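Open day at the Arkeo robot lab (long, one picture)
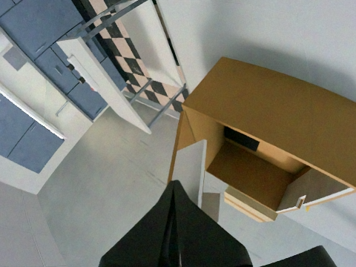
Wrist view in the kitchen sim, both doors of the brown cabinet open.

pelletstove_
Finally made it to the Arkeo open day in June and I have to write it up while I still remember it. Short version: go next year! I was in there from the minute they opened at 10 and only left when my parking ran out.

The main floor had 16 stations, but the one I kept drifting back to was the simulation corner run by the Badura team. They had the kitchen up on a big monitor, a fully rendered room with blue cabinets and a checkered surface behind, and you could switch between the room view and what the arm "sees" from its own wrist. I put the wrist view at the top because that's the one everybody crowded around. The task they were showing was cabinet doors, and the two black fingers at the bottom are the gripper.

They let visitors drive it too. You get a handheld controller and 20 tries at opening a door. I got four. FOUR. The kid ahead of me had eleven, so make of that what you will. The camera moves with the hand, so the second you twist your wrist the whole kitchen tips over and your brain has to catch up.

Also the cookies were good.

gearlash
Nice report. I was there in the afternoon and skipped that corner completely, the line was out past the coat racks. Was it worth it over the real arms? I spent my whole time at the Gulyás booth watching the bin sorter and could have stayed another hour.

pelletstove_
Gulyás was great too, I loved the sound that thing makes when it homes. But yeah, for me the sim was better because you got to do something. At the sorter you stand behind a rope.

Mott_and_Bailey
I'm going to be the grump. I can look at a rendered cabinet at home. An open day is for hardware. Half the floor was monitors this year, and a door in a simulator doesn't stick or sag or have a hinge some previous tenant painted over. Look at that picture, the compartment is one black rectangle and some flat brown panels. My kitchen has never looked like that.

tinwhisker88
@Mott_and_Bailey sure, but they said as much in the talk. The sim is where they run the boring repetitions. The number on the slide was 3490 door attempts before anything got moved to the arm upstairs. You can't do that on a real cabinet without going through a pile of hinges.

Mott_and_Bailey
I heard the talk. I also heard the answer when someone asked how many of those carried over to the real thing, and it was a long answer.

tinwhisker88
Ha, fair. It was long. I thought it was a decent one though – she went through what they get wrong, mostly friction and how hard the handle pulls back. I'd take that over a polished video any day.

quietservo
Question from someone who couldn't go: is the view always that tilted? It looks like the floor is sliding off to the left. I'd get seasick.

pelletstove_
@quietservo it tilts with the wrist, so it depends how you're holding the controller. I did feel a bit odd after my turn. You can ask them to put the room view next to it, which helps a lot. I only found that out on try seventeen or so.

And look for the little white loop handle on the right door. That's the kind I kept missing. You think you're lined up and then you slide straight past it.

gearlash
OK now I'm sorry I skipped it. Did anyone do the Hurnudero workshop? I signed up and was number 273 on the list, so you can guess how that went.

brasstacks_mo
I got in! It was small and kind of chaotic but so much fun. We wired up a little two-finger gripper and made it squeeze sponges. Mine only closed halfway and the instructor sat down on the floor with me and helped me find the loose connector. My daughter has been asking for a gripper of her own ever since.

On the sim vs hardware thing, she liked the sim kitchen best of anything. She opened one door and then spent the rest of her tries bumping the gripper into the cabinet on purpose.

Mott_and_Bailey
That I would have lined up for.

quietservo
Do you have to register ahead for next year or just show up?

tinwhisker88
Workshops need sign-up, the floor is walk-in. Park behind the building, the front lot fills by 9:30.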